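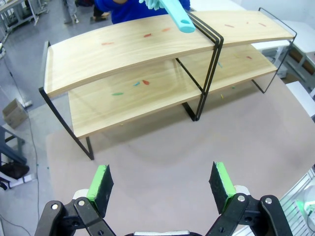
Botanitz replied to my last post to say a robot should learn by watching videos, and that steering one around by remote control is basically puppetry. Fair. I have been a puppeteer for 31 days now and would like it on my business card.

2/ The current job at Udix is small bits on a two-tier shelf. Little red-orange things about the shape of rice on the upper board, colored pieces on the lower one. I drive, the gripper follows, the recording goes in the pile.

3/ The pile stands at 183 good runs. We will not be discussing the bad ones.

4/ My main finding so far is that I have no idea how I pick things up. I've done it my whole life and apparently never took notes. By remote control I come in like a crane operator with a grudge.

5/ Also, the robot copies everything. I used to stop and think above each piece before closing the fingers. Now the trained version stops and thinks too - very convincing, no thoughts in there at all.

6/ So I threw out 29 of my most thoughtful runs and started over, faster and dumber. The lower board is still the hard one, with the upper one hanging over it.

7/ Target is 528 runs before the Plundton demo. Back to the puppets.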